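Home | Notebook | Recipes & Glazes | Kiln log | Older entries

Workshop notebook, Thursday, the Palow glaze again 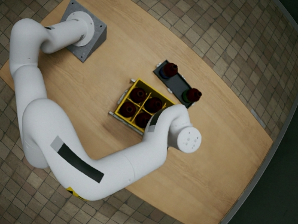
Light wooden table, yellow bottle crate, dark grey tray (render).

Right, where were we. Last entry ended with me sulking about the green going brown on anything taller than a mug, and I promised to stop fiddling with three things at once and do a proper line test like a grown-up. So I did! Well, I did most of one, and then the kiln had its own ideas (see further down), but there's enough here to be worth writing up while it's fresh and before the test tiles get mixed up in the drawer with all the other test tiles.

For anyone picking this up cold: Palow is our name for the soft green ash glaze, the one with the broken edges where it goes thin over a rim. It started life as a recipe scribbled on the back of a clay delivery note and it has never once behaved the same way two firings running. When it's good it's the nicest thing we make. When it's bad it looks like pond. The Odport shop want it on the tall jugs, and I said yes before I'd worked out whether I could do it, so now I have to.

The idea this time was to keep the base exactly as it is and only shift the ash. Same bag of feldspar, same whiting, same iron, all mixed up dry in one go and then split. I washed the ash twice (I know some of you don't bother, and I know we've argued about it over tea more than once, but unwashed ash makes my hands sore and the bucket goes to jelly inside a week). Then I sieved the lot, let it stand overnight, poured off the water and sieved again in the morning.

Made 25 tiles in the end, from the Xolalpa clay, which is the speckly buff one and not the smooth white. I did think about using the smooth white as it shows the colour better, but the jugs are all going to be buff, so what's the point of finding a lovely green on a clay we aren't using? They're the bent L-shaped tiles so there's an upright bit for the glaze to run down. Each one got a short dip and then a second dip over the top half, so there's a thin part and a thick part on every tile. Numbers went on the back in oxide. I wrote 7 so badly that it could be a 1, so if you find two tiles marked 1, the one with the chipped foot is 7.

Results, such as they are. The low ash end is dull. Flat, a bit grey, no break at the edges at all, and on the thick part it's crawled back into little islands. No use to us, although one of them has a sort of lichen look that might be fun on a planter some day. The high ash end runs like mad. Two tiles have stuck themselves to the batt and I had to knock them off with the chisel (sorry, batt). Colour's gorgeous though, really deep in the pools. The middle is where it gets interesting, and tile 7 is far and away the best of the bunch: green all the way down, honey colour on the edge, and a fat roll of glaze at the bottom that stops just short of the foot. I've been carrying it about in my apron pocket all afternoon and getting it out to look at.

Now, the brown. I'd convinced myself it was a thickness thing, and I still think that's part of it, but I lined up the tiles by where they'd sat in the kiln instead of by number and the browner ones all came from the top shelf. Every one! So it looks to me as though the top is getting more air than the bottom, and the tall jugs only ever fit on the top shelf, so of course they're the ones going brown. I feel a bit daft for not spotting it before, having spent most of April blaming the iron.

Which brings me to the kiln. I was going to hold it at the end and let it down slowly, and I'd got as far as setting the alarm, and then the Basideck controller threw one of its wobblies and dropped the program at 749 degrees on the way up. Just sat there blinking. I restarted it from where it was and it carried on quite happily, so I don't think the tiles came to any harm, but it does mean the early part of the climb was slower than planned and I'd want to repeat the middle tiles before trusting any of this. I had a look at the thermocouple once it was all cold and the end's rather crusty. We've got a spare somewhere. It was in the tin with the cone packs and now it isn't, so if you've moved it, please shout.

I've also gone through the kiln log to see how long we've been running on this set of elements. It's 134 firings, and the lower ones are starting to sag out of their grooves at the back. They'll do for a while yet but I'd like to order a new set before the autumn rush and not during it, like last time, when we were all standing about drinking tea and looking at shelves of raw pots.

Jobs from all this, in no sort of order:

- Remake the middle batch, same recipe as tile 7, big enough for a small bucket.
- Put a cone pack on every shelf next time, top and bottom, front and back.
- Check the lid seal and the bung. I held a torch inside with the lid down and could see light at the left-hand corner.
- Throw four short test cylinders, tall enough to act like a jug but not so tall that I'll cry if they're brown.
- Find the spare thermocouple!
- Grind the top batt and give it two fresh coats of wash.
- Email Odport and tell them jugs are coming along nicely (they sort of are).

One more thing, mostly for me. The bucket marked "Palow old" is not the same as the one marked "Palow OLD". The capitals one has the extra clay in it from when I was trying to stop it settling. I've put tape round that one. Please don't tip them together, tempting as it is when they're both half empty, as I'd like to dip a couple of the cylinders in each and see how they sit next to the new mix.

Tiles are on the windowsill by the sink, in kiln order, left to right. Have a look when you're in, and pencil your favourites on the sheet next to them.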